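**Black frying pans: dusty-looking film on the inside, and how do I store two of them without ruining the surface?**

posted by brellville_baker in Kitchen & Cookware

Hello everyone! Long post ahead, so get yourself a coffee first. I've been reading this board for years and have only ever written in once (the great oven door saga, which some of you kindly helped me through).

We moved to a smaller place over in Brellville in October and the kitchen is lovely but it has, and I measured, 96 inches of counter in total, and under that only one cabinet deep enough to take a frying pan lying down. I have 2 black pans that I use nearly every day. Eggs and pancakes in one, onions and everything else in the other. In the old house they hung from a rail, and I never gave it a thought. Now they live one on top of the other in that cabinet, along with the lid of the Justlow stockpot, which fits nowhere on this earth.

Two things are bothering me. The first is that whichever pan has been sitting for a few days seems to pick up a fine speckle on the inside. I wipe it and it goes, mostly, but then I wonder if what I'm wiping off is dust or if it's the coating starting to give up. The second is the stacking itself. My mother always put a paper plate between her pans and I used to tease her for it, and now I'm thinking I owe her an apology. Is a paper plate enough? Felt? A dish towel folded up? My sister-in-law swears by those star-shaped felt things, but they slide around and I end up with one pan sitting on bare metal anyway.

I should add that I wash them by hand, I use a wooden spoon or a silicone turner, and I don't use the spray oil any more after reading on here what it does. I do sometimes warm the egg pan up empty while I'm hunting for the butter, and I know, I know.

Thank you so much in advance, and sorry for going on!

---

**pavwood_pete**

just get a rail again. problem solved. mine's been up for years and I've never stacked a pan since

---

**oldstovehand**

Well, a rail is a fine thing if you have the wall for it, but it sounds as though you may not, so let me try to be a bit more use. I ran the housewares counter at Rafferty Home Supply for a long stretch of my life and I must have had this same conversation across the counter more times than I've had hot dinners.

Speckle first. Take the pan to the window and tip it slowly, so that the light slides across the inside. On a glossy black surface you'll see every bit of dust there is, and there's always some, especially in a newly moved-into house where boxes are still being opened. Dust sits on top and comes off with one pass of a dry, soft cloth. If it smears and leaves a yellowish or brownish patch, you're looking at a film of old cooking oil, and that's common as anything on pans that get used daily. For that I fill the pan with warm water and a squirt of dish soap, leave it alone for half an hour, and go over it with the soft side of a sponge. If it's stubborn, a paste of baking soda and water, rubbed gently with your fingertips, then rinse it well and dry it properly. Please don't go at it with steel wool, however tempted you are!

What you don't want to find is a place where you can feel an edge with your fingernail, or little flakes coming away on a white paper towel. If you get flakes, I'd retire the pan. A dull patch in the middle with no edge to it is only wear, and I've cooked on pans like that for a good while and been perfectly happy, though the eggs do start to hold on a bit.

Now, storage. Your mother was quite right about the paper plate and you should call her. It does most of the job. The trouble comes at the rim, because people set the top pan down at an angle and the edge of its base drags across the coating of the one underneath, so whatever you use has to come up the sides a little way. I cut circles out of an old fleece blanket, a couple of inches wider than the inside of the pan, and they cup up nicely and don't skate about like the felt stars. You can toss them in the washing machine too. Lift the top pan straight up when you take it out, no sliding.

And make sure the one underneath is bone dry before anything goes on it. A damp pan with a cloth in it will smell like a gym bag by the end of the week.

If you've got any height at all in that cabinet, though, the nicer answer is to stand them on their edges. A plain wire file sorter from the office aisle does it, the sort with the upright dividers. Handles all pointing out toward you, the bigger pan at the back. I've had one under my own counter for ages, and it holds two pans and a lid, so your Justlow lid might finally find a home.

Before you put anything back, get both pans out on a table together and give each of them a look over, inside, rim and base. Rims get forgotten, and grease creeps over the lip and bakes on around the outside where you don't see it from above.

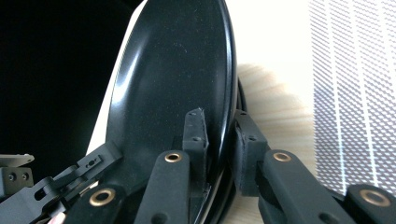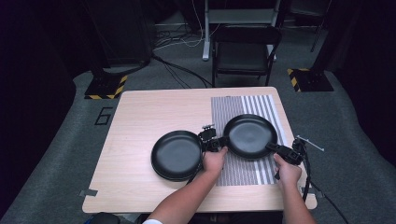
Tilting is the whole trick with a black pan, so do tip yours about until you catch a shine, and then look along the shine for anything rough or cloudy.

As for warming the egg pan with nothing in it, keep the burner on low and put the butter in early. I always told customers to get the butter out before the pan, and I don't believe a single one of them ever did it. When you wash up afterward, let the pan come down to room temperature first, too. A hot pan under a cold tap can warp, and once the base has a wobble to it you'll have your eggs running to one side forever.

Do write back and let us know how you get on. I'd like to hear whether it was dust or oil.

---

**brellville_baker**

Oh, thank you both! I went straight in after supper and did the window test (well, the lamp test, it was already dark). The egg pan is only dusty, wiped clean in one go. The onion pan is another matter, there's a brown patch toward one side that smeared exactly the way you said, so it's sitting full of soapy water as I type. I ran my nail over it beforehand and couldn't feel any edge, so I'm hopeful.

Pete, I'd love a rail, but the only free wall has the window in it!

I don't have a fleece blanket to cut up, but there's a pair of my husband's old pajama bottoms that has been begging to be put to some purpose. Would flannel be thick enough, do you think, or should I double it? I'm going to measure the cabinet for the file sorter tomorrow as well.

---

**oldstovehand**

Doubled flannel will do very nicely, just run a stitch around the outside so the two layers don't creep apart in the wash. Measure from the cabinet floor to the underside of the shelf, and don't forget to check the depth with the handles on, because that's what catches people out.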